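Jerstead 旅舍
首页 房间 早餐 怎么来 常见问题

常见问题：床、被子，以及床上的其他东西
更新于 2019-01-28

收到的来信里，问早餐的少，问渡轮的更少，问床的最多。Borghild Halvorsen 负责客房，回信回到第二年，她开始在每封信末尾写“详见常见问题”，可当时并没有常见问题。现在有了。内容由她口述，Stellan Engström 记录，语气已经调柔和过一次。

房间和床型

每间房都是大床吗？
旅舍一共 16 间房，大部分是大床，顶楼几间是单人床，宽 90 厘米。订房页面上写得很清楚，字也不小，但每年夏天总有两位恋人拖着行李爬上顶楼，然后安静地走下来。请订房前看一眼。

能不能把两张单人床拼成一张大床？
能拼，中间会有一条缝。我们有一种填缝的长条垫，睡上去就像睡在一条填过的缝上。如果您介意，请直接订大床房。

房子有多老？床也那么老吗？
房子建于 1778 年，地板确实有点斜，硬币放下去自己会走。床是新的，床脚也垫平了。有客人说半夜感觉自己在往窗户那边滑，我们拿水平尺去量过，床是平的，滑的是想象。

床头板能靠着看书吗？
大床房的床头板是高的软包，深色面料，一道一道横着的绗缝，靠上去看一晚上书没有问题。请不要在上面靠着湿头发。深色不显水印，这是它的优点，也是 Borghild 每次都要伸手去摸一遍的原因。

铺床

你们每天都来铺床吗？
连住的客人，我们隔一天铺一次。想每天铺，把门把手上的牌子翻到绿色那面；想完全不被打扰，翻到灰色那面。两面都不翻，牌子掉在走廊地上，我们就按自己的理解办事。

铺一张床到底要多久？
看被子听不听话。床单、枕头、毯子都好说，大被子是唯一有主见的东西。您把这边拉直，那边就斜了；走过去把那边拉直，回头一看，这边又有了新想法。新来的同事头几天都觉得自己绕着床走了很远的路，事实也确实如此。
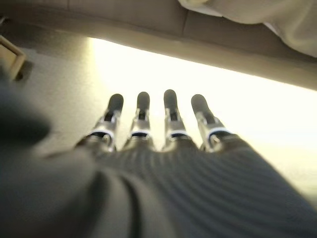

所以我们的规矩是先定角，再管中间。抓住被子靠床尾的一个角，拉到位；再抓另一个角，拉到位；然后两手一起轻轻抖一下，让空气从底下过去。中间那些褶子大半会自己散开，剩下的用手背从床头往床尾抹。手心会粘住布料，越抹越皱，手背就滑得多。Eskil Blomqvist 在这里学铺床的时候坚持用手心抹了一个星期，后来他改去做早餐了，做得很好。

我自己在家铺，被子总是一边长一边短，怎么办？
先确认您的被子是正方形还是长方形。不开玩笑，来信问这个问题的人里，相当一部分是把长方形的被子横着铺了。被套侧面通常有洗标，记住它在哪一边，以后每次都朝同一个方向。如果确认过方向还是不齐，那多半是被芯在被套里转了身，请看下面“被子和枕头”一节。

床单要不要掖？
我们用的是白色床笠，四角有松紧，套上就完了，没有什么可掖的。以前用平单，要折医院那种角，Borghild 折得像信封一样挺括，其他人折得像别人拆过的信封。换床笠那天，大家的心情都很好，只有她有一点失落。

床笠总是从一个角弹出来？
床垫比床笠厚，就会这样。先套对角的两个角，再套另外两个，能好一些。如果最后一个角怎么拉都差一截，请不要用膝盖顶着床垫硬来，我们有一条床笠就是这么牺牲的，现在是擦窗户的布。

退房前要不要把床铺好？
不用。您铺得再漂亮，我们也要全部拆掉。非要帮忙的话，把被子掀到床尾，让床垫透透气，再看一眼被子里有没有袜子。袜子是我们失物柜里最大的一类，并且从不成双。

被子和枕头

被子是什么牌子？哪里能买到？
被芯是 Patis 的，我们跟他们没有任何合作，是自己花钱买的。旅舍不零售。有人问能不能把房间里那条买走，不能，那条晚上还有人要盖。

大白被子会不会太热？
冬天不会。夏天会，所以夏天我们换薄的。十二月来的客人有时反过来问会不会太冷，然后睡到半夜把暖气关了。柜子上层还有一条备用被，拿的时候请小心，它是卷起来用带子捆着的，带子一松，它会在您怀里长大。

两个人能不能要两条被子？
可以，订房时备注。我们对抢被子的问题不持立场，只是早上收拾房间时难免看出一些端倪。

怎么套被套才不会发疯？
我们的做法：被套里外翻过来，平铺在床上，开口朝床尾；被芯铺在上面，角对角；把角上的系带系好；然后从床头开始，连被套带被芯一起往床尾卷，卷到头，把开口翻过去包住整个卷，再卷回来。第一次做会觉得被骗了，第二次就学会了。站在床上抖的那一派我们也尊重，请注意吊灯。

枕头为什么颜色不完全一样？
枕套有灰绿的，有偏米的浅灰，放在一起都是浅淡的颜色，谁也不抢谁。有客人来信认为这是洗坏了。没有洗坏，买来就是这样，我们还为此讨论了很久，久到供货商以为我们不买了。

枕头可以要软一点或者硬一点的吗？
前台有。软的一种，硬的一种，还有一种荞麦的，翻身时会有沙沙声，对面的房间也能参与。Róisín Keane 值夜班时会主动推荐荞麦的，她说那样可以知道谁还醒着。我们已经请她不要再推荐了。

枕头应该平放还是立着放？
睡觉时平放。铺床时我们把它立着靠在床头板上，拍一下两侧，让它站稳。不要在正中间劈一刀弄出那个凹陷，本店对此态度鲜明，原因不详。

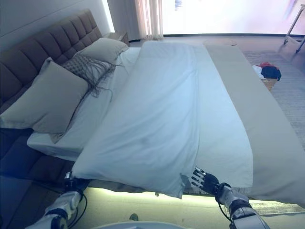 搭毯和床旗

那条灰色的针织毯是用来盖的吗？
理论上可以。它织得很松，孔也不小，盖在身上的保暖效果大致等于有人在旁边说“别着凉”。平时它搭在枕头旁边，流苏垂到床单上，负责让床看起来像有人关心过。真觉得冷，请用柜子里的备用被。

流苏打结了怎么办？
请不要用梳子，也不要用剪刀。曾经有一位好心的客人把打结的部分剪掉了，剪得很整齐，还留了纸条说明。现在那条毯子放在值班室，大家冬天都爱用它，算是提前退休。正确的办法是平放在桌上，用手指从结的外圈一点点往外拨，边拨边想点别的事情。

床旗是干什么用的？
床旗就是那条米褐色的宽布带。官方说法是保护被子，防止行李箱和外衣弄脏白色的布面。实际情况是大部分客人进门就把它扯下来扔到椅子上，然后把行李箱放在白被子上。

为什么有时候床旗是顺着床放的？别的酒店都横着放。
两种放法我们都用。横放在床尾，是大家熟悉的样子；顺着床的一侧铺下去，末端从床尾垂下来，坐在床边穿鞋的时候正好坐在它上面。Teodor Westerberg 是第一个这么放的人，当时被问是不是放错了，他说没有，语气很平静，于是这件事就定下来了。

睡觉的时候这些东西放哪里？
椅子上，柜子里，都行。请别塞在床底下。床底下我们也打扫，只是打扫的时候不希望有东西带着流苏出现。

洗涤与更换

多久换一次床品？
每位新客人入住都换全套，连住的客人第四天换一次。想早点换，跟前台说一声就好，不需要解释发生了什么。我们宁可不知道。

搭毯和床旗也每次都洗吗？
床旗每位客人换。搭毯手洗后要平铺晾干，一挂起来就会变长，所以备了几条轮着用。它变长的本事我们见识过，有一条后来能从床头一直搭到门口，当然这是夸张，只到了柜子。

我把咖啡洒在被子上了。
先把咖啡杯拿走，防止剩下的也洒上去。然后用毛巾按，不要擦，尽快告诉前台。咖啡、茶和红酒我们都处理过，不收钱。自己拿热水去搓，会让污渍永久定居，那样要按 34 欧元收被套的费用。隐瞒不报，把被子翻个面，这种做法我们也很熟悉，因为我们铺床的时候会再翻回来。

用什么洗衣粉？我皮肤敏感。
日常用 Gollinum 的无香型。如果连这个也不合适，可以自带床单，提前告诉我们尺寸就行。不要带香薰喷雾来喷枕头，下一位客人可能正好对薰衣草有意见。

白床品怎么一直保持白？
换得勤，洗得勤，不行就淘汰。没有秘方。有人推荐过小苏打，有人推荐过柠檬，有人推荐过在满月下晾晒，最后那位住了两个晚上，人很好。

其他

可以在床上吃早餐吗？
可以，托盘去餐厅借。可颂例外，请在餐厅吃完。可颂的碎屑能进入床笠的松紧带里，并且在那里过冬。

狗可以上床吗？
狗可以住，床是您的。我们提供一条盖布，请铺在被子上。狗一般都会先认真闻一遍盖布，然后躺到没盖的那一边。

可以借熨斗把被套熨平吗？
可以借，但请用熨衣板，不要直接在床上熨。我们自己不熨被套，铺好以后有一点软软的褶，睡进去马上会有更多。介意的客人可以申请 Solberg 楼那边的房间，那边的同事爱熨东西，最多连枕套的背面都熨过。

我想学你们铺床，有没有课？
没有课。淡季偶尔有客人站在门口看，Borghild 会顺手递过来一个被角。接了就得铺完。

这里没有我的问题。
请写信给前台，写明房号和入住日期。关于床的问题由 Borghild 回复，通常当天；关于渡轮的问题由 Stellan 回复，他会告诉您去看码头上贴的时刻表。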